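Laundry and Small Appliance Tips from the Ikurura Club

Our student club has been teaching a pair of hand-held grippers to do household chores since March, and I have been asked so many times at the door what we've learned about washing machines and coffee makers that I finally sat down with a mug of tea and wrote it out. Some of this is for people who build things and some of it is for people who would simply like a cleaner detergent drawer. I hope there's a little for everybody!

Start with the drawer, as we did. Flora Tennant, who leads our gripper team, spent most of one evening just opening and closing drawers before she would let anybody put powder near one, and I have come around to her way of thinking. Pull it out slowly and all the way to the stop. If it sticks, don't yank it. Wipe the runners with a warm damp cloth and try again. Most drawers have a tab you press to lift the whole thing free, and a soak in hot water with a splash of white vinegar will take care of the gray crust in the corners (an old toothbrush is a great help with whatever is left).

Go easy on the powder. A heaped scoop is nearly always too much, and what doesn't rinse away ends up caked in the drawer or stiff in your towels. We practice with dry rice so that spills sweep up easily, and I'd suggest the same for children who are learning to do their own wash. Level the scoop with a finger, bring it in low over the compartment, and tip from the wrist. Lifting it high and pouring makes a cloud, and then you are sneezing and wiping down the machine at the same time.
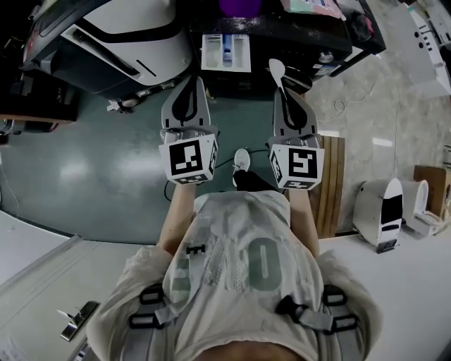 Handles matter more than I ever expected. The thin ones twist when you grip them at the end, whether you are a gripper or a grandmother, and Struan Guthrie fixed ours by winding 3 turns of cloth tape just below the bowl. Now there's something to hold on to. I did the same to my coffee measure at home and to the little spoon in the flour bin, and my hands are very grateful.

Keep cords out of the way before you begin. Bring them back along the wall, fasten them with a loop of hook-and-loop strip, and leave enough slack that nothing pulls tight when you step back. We made a rule about this early on and we still have to remind one another.

If you wear shoulder straps for any kind of job, set both sides to the same length before you tighten anything else. Pylyp wore his lopsided for a whole session and had a sore neck until supper. A folded washcloth under each strap is a comfort on long days.

For the clubs: keep a notebook by the bench. We have 308 practice runs written down in ours, with a word or two beside each one, and "scoop too full" comes up so often that Lorna MacBrayne started writing just the initials. Change one thing at a time, either the scoop or the starting spot or the person, or you won't know what helped. We swap people after about 4 tries, before arms get tired and everyone gets careless.

When you're finished, leave the drawer open a few inches so it can dry out. Wipe the scoop and store it outside the box, where the powder can't cake onto it. Sweep up the rice, too, and check under the machine, where it likes to hide.

Next month we're moving on to folding dish towels, and Ruairi MacLeish is collecting old ones for us. Thin cotton is best. Please wash them first, and leave them in the basket inside the door.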